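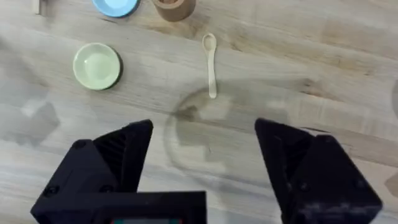
Section 4. Care of the oiled table top

4.1 Before you start

Your Watden table was oiled two times in our workshop before it was packed. The oil goes into the wood and does not make a hard skin on top of it. For this reason the table can be repaired at home, one place at a time, but it also needs more attention than a lacquered table.

The first oiling at home should be done 10 days after you have put the table together (see Section 3). After that, one oiling in the year is enough for most homes. Many of our customers choose December, before the guests come, and this is fine if you can keep the room warm and open a window for some time.

This section is for the oiled top only. If the label under your table says Bremico, the top is lacquered and you must go to Section 5. Do not put oil on a lacquered top. It will stay sticky and you will have to wipe all of it off again.

4.2 What you need

One can of Skerkum table oil, clear (the small can is enough for two oilings)
Cotton cloths without colour, at least four
Sanding paper, grit 180 and grit 240
A sanding block, cork or rubber
Mild dish soap
A bucket
Gloves
A metal container with a lid, for the used cloths

The white pad from the Tamura care kit may be used in place of the 240 paper. Do not use the green pad, it is too rough and leaves scratches across the grain.

4.3 Daily cleaning

1. Wipe the table with a cloth that is damp but not dripping.
2. Wipe again with a dry cloth, along the grain.
3. If something fatty was spilled, add a few drops of dish soap to the water. Rinse the cloth and wipe one more time with clean water.

Note: Do not use window cleaner, bleach, or any spray which promises shine. These products take the oil out of the wood and the colour becomes uneven.

4.4 Rings and round marks

Cups, saucers and flower pots can leave a round mark. There are three common kinds and they are not treated in the same way.

White or cloudy mark. This comes from heat or from moisture near the surface. Wait one full day first, because many of these marks go away alone. If it is still there, put a little oil on a cloth and rub along the grain for a few minutes. Wipe off what is left.

Brown mark. This is usually coffee or tea. Wash it with soap and water, let it dry overnight, and then follow 4.5.

Black or dark grey mark. This comes from metal and water together, for example a wet can. It goes deeper than the others. Sanding will make it lighter but may not remove it completely. Please contact us before you sand a dark mark for longer than 10 minutes, as you can make a hollow in the top.

4.5 Sanding a stained area

1. Clean the whole top as in 4.3 and let it dry until the next day.
2. Put the 180 paper on the block. Never sand with only your fingers, it makes a hollow that you will feel later.
3. Sand along the grain with light pressure. Start a little outside of the mark and go past it on the other side.
4. Stop when the mark is gone or very weak. The sanded place will look paler than the rest. This is normal.
5. Change to the 240 paper and sand the same place again, and a hand's width around it.
6. Remove the dust with a vacuum cleaner and then with a dry cloth.

CAUTION: Do not use an electric sander on the extension leaf. The top layer is 3 mm thick there and it is easy to go through it.

4.6 Oiling

1. Stir the can well. Do not shake it.
2. Pour a small amount on the cloth, not directly on the table.
3. Spread a thin layer along the grain. Do the edges also.
4. Wait 18 minutes. If a place looks dry in this time, add a little more oil to it.
5. Wipe off all the oil which is still on the surface. Use a clean cloth and turn it often.
6. Look at the top from the side against a window. Shiny spots mean that there is still oil left. Wipe them.
7. Leave the table free overnight. For the next 10 days do not put wet or hot things on it, and no tablecloth.

If you treated only one stain, oil the sanded place first and then give the whole top one thin layer, otherwise a border can be seen.

WARNING: Cloths with oil in them can catch fire by themselves. Put them in water directly after use and keep them in the closed metal container until you throw them away outside.

4.7 Ordering more oil

Skerkum oil for this table has order number 252. Please do not mix it with oil from another maker, even if the colour on the can looks the same.

Section 4 last revised 2020-03-30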